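September, Havuslow
By the Rotich press office
Filed under: Tableware & Storage

Rotich has added a tapered metal cup to its Sarkeck range. The outer surface is mustard yellow, with a rolled silver rim and a matte grey interior.
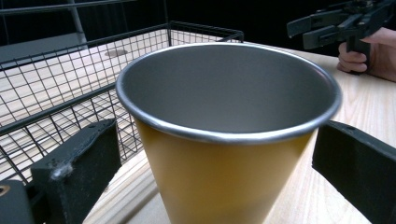
Cups ship in cartons of 30, with 2 cartons as the minimum trade order. The first run is 3,828 pieces - all packed at the Jelovville depot. Black wire baskets are listed separately. Trade orders open this month.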